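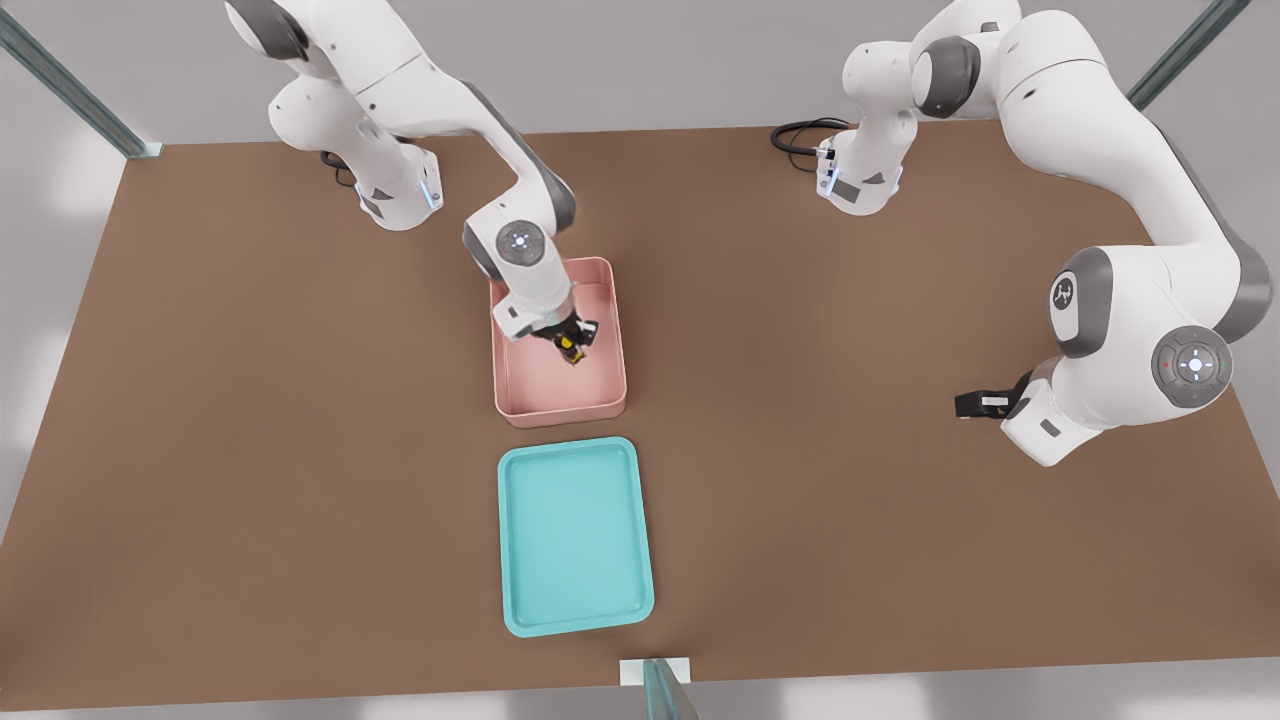
Left arm with its fingers closed on the part in the pink tray, right arm waiting its turn (sim render)

From: Tharun Bhat
To: bench-automation list
Subject: Re: Re: two-arm cell in sim – which fingers?

Hi all,

Sorry for the slow answer, I wanted to run the thing properly before I opened my mouth again. Quoting Lamont's whole message because I'm going to wander around in it.

> On Monday Lamont wrote:
>
> Tharun, before you order anything, have you tried the short fingers
> in the deep tray at all? We had a set on our old single-arm cell and
> they were lovely for flat trays and hopeless for anything with a wall.
> The palm hits the rim before the tips get to the floor. Also, are you
> simulating the cables or just drawing them? And are you planning to
> use both arms for the pick, or is the second one only there because
> the cell came with two? I'd want to see the pick from the corners
> before I believed any number. Parts in the middle of a tray are easy.
>
> Last thing. What are you doing for the controller? If it's the stock
> Budex one, check how it handles the close command, ours used to report
> "closed" when the command was sent and not when the fingers stopped.
>
> Lamont

OK, so, in no particular order.

Fingers first. Yes, I tried the short ones, and you're right, they're hopeless in the pink tray. I'd talked myself into thinking the walls were shallow enough to get away with it, and they are if you come straight down in the middle. Move toward a side and the gripper body is on the rim while the tips are still hanging in the air. The picture at the top is with the longer Sostell pair and that's the one I'm leaning toward. Coming in from above with the wrist right over the tray, the left arm gets down to the part without any drama.

What I don't like about the long pair is how much they hide. You can see it in the render, the part is half behind the fingers, you get a bit of dark and a bit of yellow and that's your lot. From the overhead view it's worse. I had been counting on the yellow markings to tell me which way round the thing is after the grasp, and with these fingers that check is pretty much gone unless I put a camera lower down or move the check to before the close. I'm going to try moving it earlier since that costs me nothing but an evening.

Now the numbers, such as they are. I ran 50 picks with each pair, same start positions, same part, same speed. The long fingers missed 2. The short fingers I gave up scoring as a single number because they did fine in the center and fell apart everywhere else, so the average tells you more about where I put the part than about the gripper. Which is your point about corners, I know, I know. Both of the long-finger misses were in corners too! The corners of that tray are rounded and the part likes to ride up the curve a little when one finger gets there first, and then the grasp closes on not very much. I think opening the fingers less before going in would help, but I haven't done that run yet.

And before someone says it – yes, it's sim, the friction is a guess. I set it by fiddling until a dropped part slid the way the real one slides on my desk. If anybody has a better way of getting a number for molded plastic against rubbery fingertips, please share, I would love to stop guessing.

Cables: drawn, not simulated. They sit on the tabletop by the bases and look nice and do nothing. The one I worry about is the coil next to the right arm's base, because on the real table at Gornton the cable ends up wherever the last person kicked it, and there's a reach on the left arm that passes closer to that side than I'd like. For now I've put a plain keep-out box around it in the planner. Crude, but it hasn't blocked any move I needed.

Both arms: a fair question and a slightly embarrassing one. At the moment the left one does the pick out of the pink tray and is meant to place in the turquoise one in front, and the right one hovers over its side of the table with its fingers open. The plan is for the right arm to take over the placing so the left can go straight back for another part. I've sketched that handoff and it works on paper, but I keep running into the wrists wanting the same bit of air above the turquoise tray. With one arm doing everything it's slower and much calmer. I'd be curious whether anybody here has found the second arm worth it for a job this small, or whether you all ended up parking it.

The turquoise tray, by the way, is the easy half. The lip is so low that either set of fingers can put a part down in it without touching anything. If I could pick out of that one I'd buy the short fingers tomorrow and be done. Swapping the pink tray for a second flat one has crossed my mind, but the parts arrive in the deep kind and I don't want to add a tipping-out step just to suit my gripper.

Controller: it is the stock Budex, or rather the sim stand-in for it, and thank you, because I hadn't looked. I went and looked. The stand-in reports closed when the fingers stop moving, so it behaves nicely, and I have no idea whether the real box does. I've added a short wait and a width check after the close, so if the fingers have gone all the way shut we know there's nothing in them and it retries. That catches the empty grasps. It doesn't catch the case where it has hold of the part by one edge, and I don't have a good answer for that one besides lifting a little and checking the width again.

So, next on my list: the narrower opening for the corners, the orientation check before the close, and then the same runs again with the part turned a quarter so I'm not tuning for one lucky pose. If the corner misses go away I'll order the long pair and try them on the real arms. If they don't, I may come back asking about angled fingertips, which I've seen mentioned on here a couple of times without anyone saying where they got them.

Oh, and whoever asked off-list for the scene file, I'll send it once I've pulled our part model out of it. Trays and table layout are fine to pass around, the part isn't mine to share.

Tharun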